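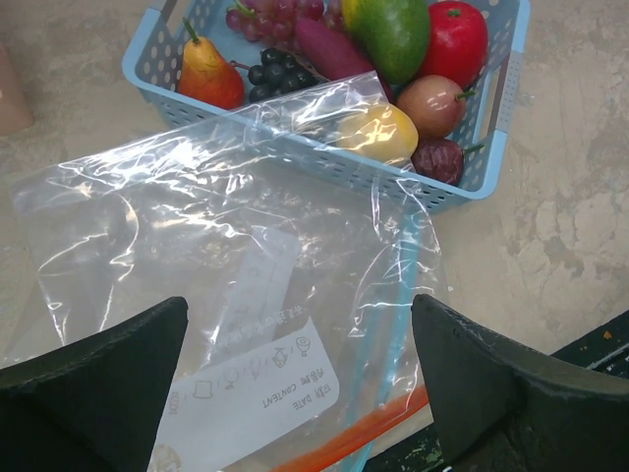 How to Pack a Road Trip Cooler for the Damstead Loop

The drive from Vudari out to Damstead and back is 111 miles of farm stands, lake pullouts and hardly any restaurants, so bring lunch! I love this part almost as much as the driving.

Step 1. Freeze four water bottles the night before and lay them flat in the cooler.

Step 2. Bag your snacks one portion at a time. Zip bags squeeze into every gap - and you can pass them to the back seat without a spill.

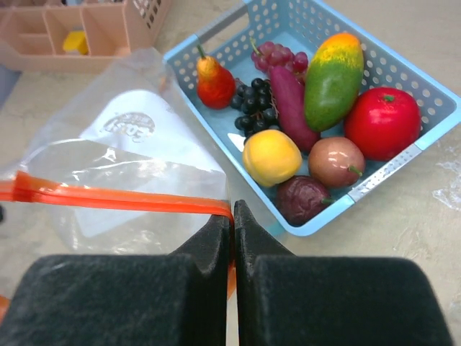

Clear zip-top bag with an orange seal

Step 3. Press the air out before you close each bag. Cheese and cut veggies go right on the ice, bread and chips ride on top.

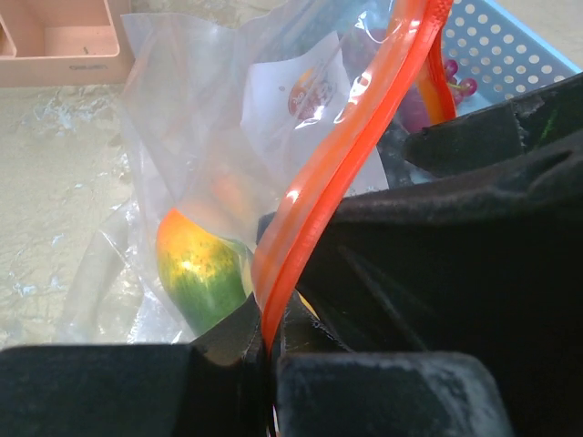 Step 4. Leave room for the Schmieder orchard stand, 30 miles in. Their March hours are short, so get there before noon. Then eat at the Trimon overlook - the picnic tables on the lake side are the good ones!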